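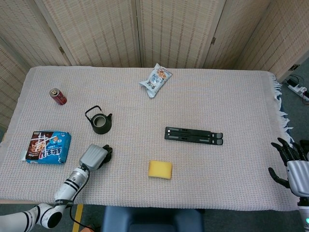

I have spent most of this week inside a planner I wrote in February and had more or less promised myself I would never open again. I was pleased with it at the time (too pleased, if I'm fair to everyone who has had to use it since), and the moment we asked it to look after two arms instead of one it began doing the sort of thing that makes you put your tea down and lean towards the screen.

The planner is called Hirudance, and its job is a small one. Perception hands it a list of the objects on the table with a pose for each, and it decides which to go for first, with which hand, and along what path. Underneath it sits Flerkton, our motion layer, which does the sums for the joints and says no when it doesn't like the answer. For a long time Flerkton said no and Hirudance simply asked again, very politely, for the same thing. I found one log from the old version with 206 identical requests in it, each one refused, and I'm sorry to say I laughed before I felt ashamed.

So the first job was to make a refusal mean something. Flerkton now sends back a reason along with its no: out of reach, in collision, or too close to the other arm. Hirudance keeps a little memory of those for the length of the task and tries a different grasp, or a different hand, or leaves that object and comes back to it when the table has changed. It took me far longer than I expected, mostly in deciding how long the memory should last. Too short and we were back to asking the same question all day. Too long and an arm would sulk over something that had become perfectly easy to pick up in the meantime. I settled on clearing it whenever anything on the table moves by more than 30 millimetres, and I've been happy with that so far, though I reserve the right to change my mind.

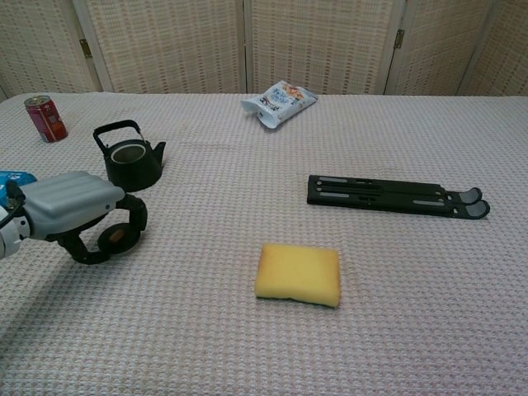 Grasp choice is the part I really wanted to write about, because it has the most of my own stubbornness in it. My first version scored every grasp on how firmly the fingers would hold, and nothing else. That's fine for a sponge. It is much less fine for a lid, where the firmest hold on paper may well be one that leaves you no sensible way to put the thing down again. Take the black one between the fingers there, with its little brown-orange knob in the middle, and the kettle it matches standing open just behind. The score now looks ahead to the next step, so a grasp has to leave room for whatever comes after it, and I test every candidate against the spout and the handle before it gets anywhere near the top of the list.

I keep a set of 815 saved table layouts for checking this sort of change, and running the whole lot used to be an overnight job. I moved it over to Sarantis, our replay tool, which skips the rendering entirely unless a run fails, and now I can start it, go and have lunch, and come back to a list of complaints. It's a lovely way to work, if a bit humbling. The first run with the new scoring gave me 80 failures, and nearly all of them came down to one line where I'd measured the clearance from the wrist and not from the fingertips. I had looked straight at that line, more than once, and approved of it.

There is still the matter of handles that lean. Clallus, our perception package, fits a shape to the kettle body very nicely and then assumes the handle stands straight up, so the planner believes there's free space where there is really a good deal of handle. For now I pad the whole region above the opening, which costs us some perfectly good approaches from the side. I'd like to have the handle fitted separately, with its own angle, and I've made a start on a branch that compiles but does nothing useful yet. I'll put the new scoring code up once I've tidied the names in it, as half the variables are still called things like temp and temp_again.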